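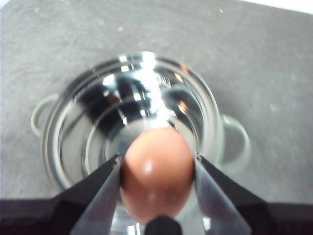 Los huevos se meten con el agua ya hirviendo, y quien los pone en frío es que disfruta peleándose con la cáscara. Así, sin saludar, me lo dejó escrito una lectora en la entrada de enero sobre ollas, y debajo le contestaron otros 3 con recetas incompatibles: bicarbonato, vinagre, un pinchazo con alfiler en la base. Cada uno jura que lo suyo no falla nunca. Yo, a estas alturas, desconfío de cualquier cosa relacionada con huevos que lleve la palabra nunca.

Llevo dos semanas cociendo huevos con cierta mala idea, a ver qué consejo aguantaba. No es un experimento serio. Tengo una cocina de gas vieja, una olla de metal y un cuaderno con manchas. Me he gastado en huevos bastante menos que en el cuecehuevos eléctrico Drovelov que compré hace dos veranos y que vive en lo alto del armario, detrás de la yogurtera.

Empiezo por el agua hirviendo, que es lo que decía la lectora. Me fastidia un poco, pero tiene razón a medias. Los que entraron en agua a borbotones se pelaron mejor que los que subieron de temperatura con el agua. Ahora bien, también se me abrieron más, y un huevo abierto deja esas barbas blancas flotando que luego hay que despegar de la olla. De eso no decía nada el comentario. Bajándolos con un cucharón, despacio, y quitándole fuerza al fuego un momento antes, la cosa mejora. Dejarlos caer desde arriba es pedir problemas.

El vinagre: no le he visto la gracia. Dicen que sella las grietas. Puse un chorro generoso en una tanda y la cocina olió a encurtido hasta la cena - el huevo que se rajó, se rajó igual, y las barbas me parecieron las mismas. Puede que haga falta más cantidad. No pienso averiguarlo.

El alfiler sí lo probé con ganas de que saliera bien, porque la explicación de la cámara de aire suena sensata. Se pincha la parte ancha, se supone que el aire escapa y la cáscara no revienta. Me cargué el primero por apretar. Los siguientes aguantaron, pero también aguantó uno sin pinchar que metí en la misma tanda, así que me quedo como estaba.

Luego está lo del color. En el mercado me han vuelto a decir que el moreno es más de campo y que tiene la cáscara más dura. Los compro morenos porque son los que hay en el puesto y porque me gustan puestos en un cuenco, pero el color de la cáscara depende de la gallina y de campo no sabe nada. Lo de la dureza, a mis dedos, tampoco: he roto morenos y blancos con la misma facilidad, casi siempre contra el borde de la olla y por tener prisa.

Sobre las ollas me escribieron también para recomendarme la Jirndale pequeña, con el argumento de que reparte el calor. Para freír o para un guiso, lo discutimos. Para hervir agua no sé qué calor hay que repartir. Lo que pido a una olla de huevos es que quepan en una sola capa y que el agua los tape con holgura. Si es muy grande se pasean y chocan, si es muy justa el agua se enfría al meterlos y ya no hay manera de calcular los minutos.

Y los minutos, claro. Con huevos medianos sacados de la nevera, en mi fuego, nueve me dan una yema hecha pero todavía tierna en el centro. Con once queda seca, buena para rellenar. Después, agua fría con hielo y paciencia. Es el único paso que no me atrevo a discutir: la tanda que dejé enfriar sobre el plato fue la peor de pelar con diferencia, y perdí media clara en el fregadero.

El próximo intento será al vapor, que ya me lo han prometido dos veces como definitivo. Tengo los huevos comprados y ninguna fe.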